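Getting Scale Out of a Kettle
24/12/2018 -- by the Stinden household desk

If your water is hard, the inside of the kettle will go chalky within a couple of months. The scale is harmless, but it flakes into tea and slows the boil.

Fill the kettle halfway with equal parts white vinegar and cold water. Bring it just to a boil, switch it off and let it stand for an hour. Pour it out, wipe the inside with a soft cloth and rinse well. Then boil 2 full kettles of plain water and throw both away, or the first cup will taste like pickles.

Citric acid works too and smells less. Use a heaping tablespoon to a quart of water. Do not use bleach, and don't mix anything with the vinegar.

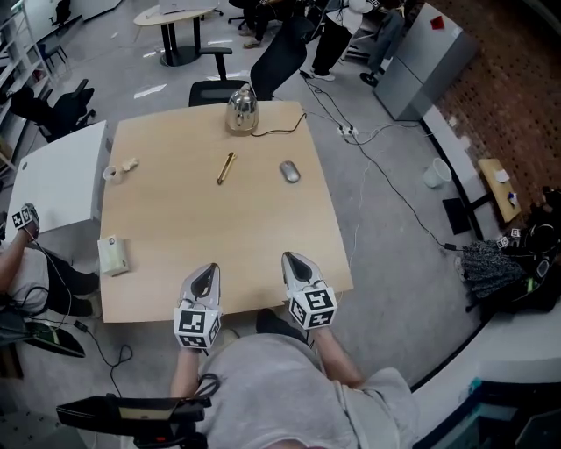 A shiny metal kettle on a light wood table.

For the outside, a damp cloth and a drop of dish soap will do. Dry it right away -- water spots show badly on polished metal. Skip steel wool and scouring powder. Baking soda paste takes off cooked-on grease if you rub lightly.

Wood tables mark easily under heat. Keep a cork mat or a folded towel under a hot kettle, and wipe up drips before they get underneath. A white ring will sometimes lift with a little plain mayonnaise left on overnight. Test a hidden spot first.

Empty the kettle at night and leave the lid off. In June we went over to filtered water and now descale half as often.

Contact Stinden | Copyright 2018 Stinden | Back to top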